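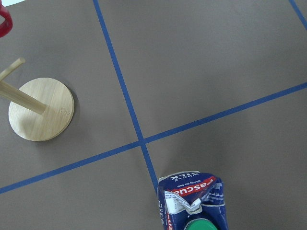
Plevach Grid Workcell Kit

Tabletop layout kit for repeatable manipulation trials
Supplied by Gikell

Plevach is a marked work surface and a written reset method for labs that train and test arms on everyday objects. It was developed alongside the Vollitard placement study and is sold as a kit so that other groups can run the same trials on their own benches. It does not include an arm, a gripper or a camera.

What the kit is for

A policy that picks up a mug nine times in ten on one bench often does much worse on the next. Part of that is the policy. Part of it is that the two benches were never set out the same way, and the written record says only "objects placed at random". Plevach deals with the second part. The surface is divided into large rectangular cells by blue lines, and each trial card says which object goes in which cell and which way it faces. An operator sets the table from the card, runs the trial, logs the result and moves on to the next card.

The lines are kept narrow and the cells are kept large. We tried a fine grid early on and dropped it. Operators spent longer lining things up than running trials, and some policies began to use the grid itself as a cue. With large cells the object has room to vary inside its cell, and the card records the cell only. If you need the exact pose, use the optional overlay described further down.

Surface

The surface is matt and grey-brown. A matt finish matters most for wrist-mounted cameras, which see the table from close up and at a tilt, where a glossy top would throw back the room lights. Shadows still fall across the cells and the lines. We do not try to remove them. The method asks you to note the lighting setting once per session and leave it alone.

Lines may be laid with the strip supplied. Where two strips cross, one simply goes over the other. A small unevenness at the crossing is normal and does not need trimming. Replace a strip when an end lifts.

Objects

The kit does not come with objects. The object list names types of thing and leaves the choice of brand to you, so that sites in different countries can buy locally. The types used in the Vollitard study were:

Mug tree, wooden, round base
Mugs, plain colours
Drinks carton with screw cap
Shallow bowl
Folded cloth
Spoon

Cartons may be dented. A carton that has been gripped many times will have creased top panels, and we found it better to keep using it until it will no longer stand than to swap it after every session. Write the swap in the log. Use the same carton type for the whole run, because the printing and cap colour will be learned along with the shape.

A mug tree should stand fully inside its cell, with no part of the base on a line. Pegs may point across into the next cell. Record which way the lowest peg points.

Trial cards

The deck has 80 cards. Each card gives a starting layout, a task and a pass condition. Cards are run in the printed order for the first pass and shuffled after that. Empty cells are marked on the card as empty, and they are as much a part of the layout as the filled ones.

Pass conditions are written so that a person standing at the bench can judge them by eye. For hanging a mug, the mug must stay on the peg after the gripper has opened and moved clear. For moving a carton, it must end upright in the named cell. A carton that ends on a line is logged as a line finish, which has its own column. Don't score it as a half pass.

Result from the placement study

The Vollitard study ran 3000 trials with one arm and two ways of resetting the table. In the first, operators placed objects freely. In the second, they used the cards. The same policy was used throughout and was not retrained between the two.

In 428 of the free-reset trials the object had been put down so close to its last position that the trial was in effect a repeat. The operators had not noticed. These repeats passed more often than the others and raised the overall score. With the cards the repeats largely went away and the score dropped, and it then held steady from one operator to the next. The steadier score is the one we would report.

The study does not show that card resets make a policy better. It was a test of measurement only. A training study using the same layouts is planned to start in April.

The write-up is by Elsa Myklebust, who also wrote the reset cards. A copy is included with each kit.

In the box

Matt surface sheet
Blue marking strip, with spare
Trial cards
Corner template for squaring the first two lines
Log sheets, paper, and the same layout as a spreadsheet
Setting-up guide
Placement study write-up

Options

Pacheco overlay: a clear sheet with fine marks, laid over a cell to read off the exact position of an object and lifted away before the trial starts. Needed only if you want to log the pose.

Blank cards: a pack of 21, for your own tasks.

Setting up

Lay the sheet flat and leave it until the edges stop curling. Fix the first line, then use the corner template to place the second across it. The remaining lines are measured from these two. Check that the wrist camera can see at least one crossing from the arm's home position. If it can't, move the sheet and leave the camera where it is.

Cleaning

Wipe with a damp cloth. Do not use solvent near the strips.

Ordering

Kits are made to order. Please give the reach of your arm and the size of your bench when you write, as the sheet is cut to suit. Replacement strip and log sheets can be ordered separately.

Page last changed 2022-01-31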